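March 2023, notebook, Griet

Clearing day. I said I'd write down what we did with the packing mess from the Laka delivery, mostly so that Wouter Dekker stops asking me where his cartons went, so this is that.

We started with the shelf by the door, which has been a dumping ground ever since the Jolurach samples came in. Ghazal pulled everything down onto the floor and I sorted, and after a while we had three heaps: keep, ask Periklis, get rid of. The ask Periklis heap got much too big (it always does) and he wasn't even in! So I made a rule for myself – if there's no label on it and I can't say what it was for, it goes. I broke the rule for the Kárason sleeves because they're really nice sleeves and we paid for 100 of them.

Bubble wrap is now in the tall cupboard, top shelf, rolled. Please roll it. The tape guns are on the hook with the good scissors, and there are 2 rolls of brown tape left, so whoever orders next from Gondeo should add a box. I also found the invoice for the 2,000 labels that Gerrit swore we never got. They're in the drawer under the kettle, and I have no idea why. Gerrit, I'm not cross, I just want it known.

The folding table is staying where it is for now. Ghazal wanted it against the wall but then you can't get at it from both sides, and I like being able to walk round it when I'm sorting. We can argue about that again in July when the big order comes.

Small stuff off the table and the round bin on the tiles:

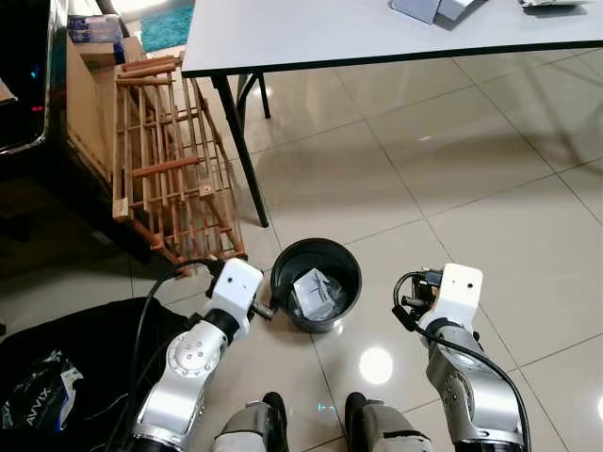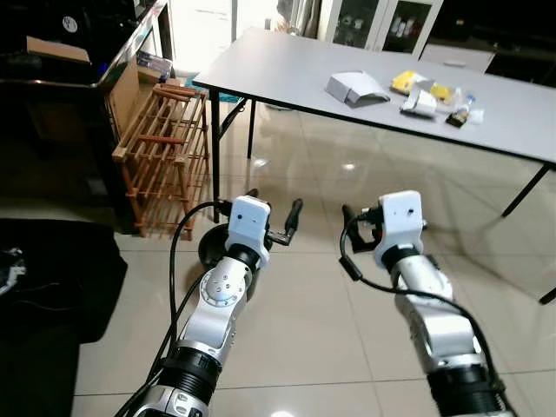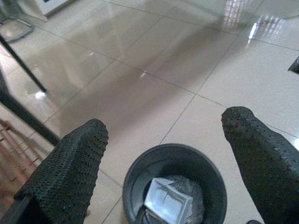
I've been going back and forth on what counts as trash and what counts as packing we can use again, and I think we need to settle it before the next delivery. Cartons are easy: if the flaps still close, flatten it and put it behind the cupboard. Foil is where we disagree. Ghazal would smooth it out and save it, and I wouldn't, not once it's as creased as the stuff around that little box in the bin in the last picture. It never lies flat again and it tears the second you fold it. But check inside before you throw out anything wrapped! I lost 30 minutes last time digging for a part that had gone out in its wrapper, and I'd like that not to be my job again.

Still to do: the ask Periklis heap, the lower drawers, and a lid for the crate with the sleeves. Ghazal is bringing one from home.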